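Rorumon Kitchen Manipulation Program
Equipment and Budget Progress Report
Prepared by Ha-neul Do for Bok-nam Ok, Rivthorpe Fund
21 Aug 2025

1. Status

Equipment planning for the second phase is on schedule. The bench at Potcombe is in use for task development, and the specification for the second bench (Gil) is complete except for the items listed in section 5. No change to the approved total is requested. One transfer between budget lines is requested in section 4.

The first-phase purchase covered two arms, two grippers, one host computer and the table. All of it has been received and entered in the asset register. The spare gripper ordered with that batch has also been received and is stored unopened at Potcombe.

2. What bench work has told us about the specification

The original Gil specification was written before we had run any food-handling tasks. It assumed a rigid object set: cups, boxes, small tools. Steamed buns and other soft items were added to the task list in the spring, and three parts of the specification have been revised as a result.

Fingertips. The standard fingertips mark soft dough when the closing force is set high enough to hold a glass lid by its handle. Setting force per task works but adds setup time at each changeover. The revised specification calls for replaceable pads, with two hardness grades kept in stock. Pads are treated as consumables and move from the capital line to the operating line.

Reach. Tasks that involve a container with a rim require the gripper to come in from above. With the arm base at table height, the last part of the downward motion uses most of the available wrist range. The Gil mounts will be raised on a riser plate, which can be made in the Rivthorpe shop at the cost of material only.

Steam. Neither gripper is rated for continuous exposure to water vapor. Current practice is to limit the time a gripper spends over an active steamer and to wipe it down at the end of each session. We looked at sealed grippers and do not recommend them for this phase. The lead time is long, and the sealed version is heavier, leaving less payload for lids and baskets.

3. Task progress

The bun transfer task is in regular use as the reference task for the bench. It involves the lid, the basket and a serving plate, so it exercises both grippers and a range of surface types in one sequence. We have logged 1,587 episodes on the Potcombe bench to date, across all tasks. The target for the phase remains as agreed, and the present rate supports it provided the bench is not taken down for more than the planned service period. 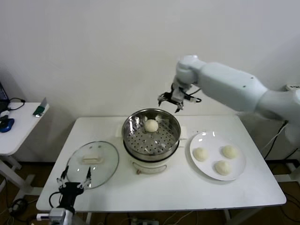 The main constraint on the rate is reset time between episodes, during which the operator returns the objects to their start positions. A second bench would allow one operator to reset while the other bench is running. This was the basis of the original case for Gil and it still holds.

Polished metal and clear glass remain difficult for the depth sensor. We have asked for a loan unit of a different type before committing to a purchase. The sensor line is held open until the loan has been evaluated.

4. Budget

All figures are in US dollars.

Fingertip pads, both grades, remaining phase: 400
Riser plate material: 200
Sensor line: held, no spending this period
Service of arms: as budgeted, not yet invoiced

We request approval to transfer 400 from the capital line to the operating line to cover the pads. The riser plate material can be met from the existing workshop allowance — no transfer is needed.

5. Open items

Electrical supply for Gil. The facilities office has been asked for a dedicated circuit. Cooking appliances and arm controllers should not share one, and the quotation is pending.

Cable routing. The Gil drawing will include a fixed tray behind the table. Cost is small and will be included with the electrical work.

Arm order. The supplier's quotation is valid to the end of August. Approval of the Gil specification is needed before then to keep the quoted price.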